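Frequently Asked Questions: Can a machine do the chores yet?
Last updated June 28, 2018

Will a robot be doing my housework soon?
No. We get this one more than any other, usually after somebody has watched a video from Evberg or Vutorik. Those videos are often sped up, and they show the attempt that went well. Ask how many attempts there were.

But my vacuum already runs itself. Isn't that the same thing?
It rolls around a floor and steers away from table legs. It never has to hold anything. Picking up a sock is a different kind of problem, and a wet sock is worse.

What about something light, like flowers?
Light doesn't mean easy. A rose stem is thin, it rolls between two fingers, and the leaves catch on whatever is next to them. Then the stem has to go into a vase without tipping it over.

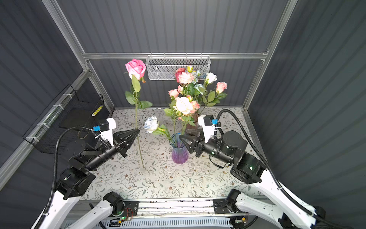 Two arms help, at least in theory, as one can keep the vase steady while the other handles the stem. In practice both have to know where the other one is. Artificial flowers also forgive a lot. You can squeeze a fake stem all afternoon, and a real one bruises. When a seller shows you a flower demo, ask to see it with fresh stems and a vase full of water.

Are shops and factories any further along?
Somewhat. If the same part arrives in the same spot all day, a machine can move it, and that has been true for decades. We visited a packing floor in March where an Aser unit ran for 18 minutes before a person had to step in. The sales sheet said "unattended."

Paiva claims 3,586 successful picks. Is that good?
Out of how many? Over how many days, with which objects? We wrote and asked, and got the same brochure back. Until the failures are printed next to the successes, we don't treat the number as a result.

Which chores would you pay a machine to do today?
Washing dishes in a dishwasher. Vacuuming a fairly clear floor. We looked at 20 household jobs and would hand over 3 of them, the third being mowing a flat lawn.

Should I wait before buying?
If what you want is folding, tidying or arranging, yes. Keep your money and check this page again next year.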